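Foam floor mats: how I wash, dry and keep them

I have used foam puzzle mats for many years, first in the children's room and now under my work bench in Ornport, where the floor is very hard for the knees. They are cheap and simple, but they become ugly quickly if you clean them in the wrong way. I write down what works for me.

For everyday dirt I take lukewarm water with a small spoon of washing-up liquid. Wipe with a soft cloth, along the small pattern and then across it. Please do not use a wire sponge. It makes scratches, and afterwards the dust stays in them for ever. Wipe a second time with clean water, otherwise the mat is slippery under socks.
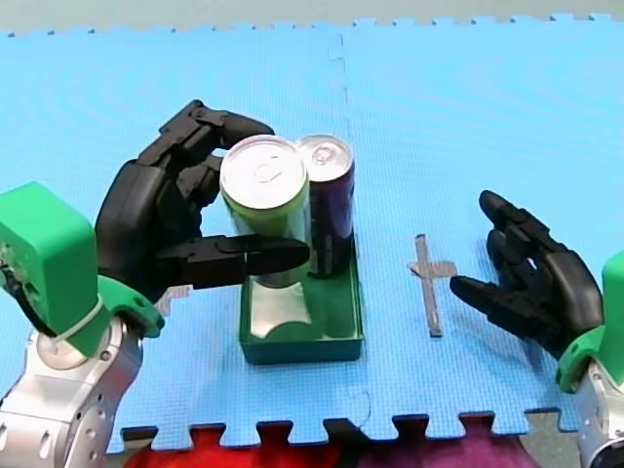 Lingyun Hao wrote to me that vinegar is better than washing-up liquid for the smell of a new mat, 3 spoons to a litre of water, and that the mat must air for one night by an open window before anybody lies on it. I tried it in November and the smell was indeed weaker.

The joints need more care. Crumbs and sand go down between the teeth, and also sweet drinks if somebody spills. Then you must take the tiles apart. Pull slowly from one corner, with the hand flat under the foam, and clean the teeth with an old toothbrush. When a drink has dried there, put a wet cloth on it for ten minutes first.

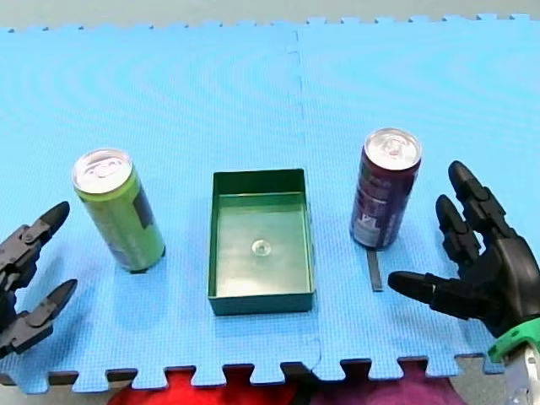 Can the tiles go in the washing machine? I would not do it, because the spinning bends the teeth and they do not close well afterwards.

For drying, stand the tiles on their edge against a wall, in the shade. I once left two of them on the balcony in full sun and they became shorter on one side. Never put them back on the floor when the underside is still damp. With me it gave black spots on the floorboards, and those were much more work than the mat.

If a tile is curled, lay it upside down under some heavy books for two days. 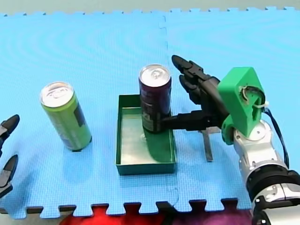
Selina Koller does it differently: she warms the curled corner with a hairdryer on the lowest step, presses it flat with a chopping board and waits until it is cold. She says that two days under books was never enough for her thick tiles.

For storing, keep them lying flat, with a sheet of paper between light and dark colours. Mine are under the bed.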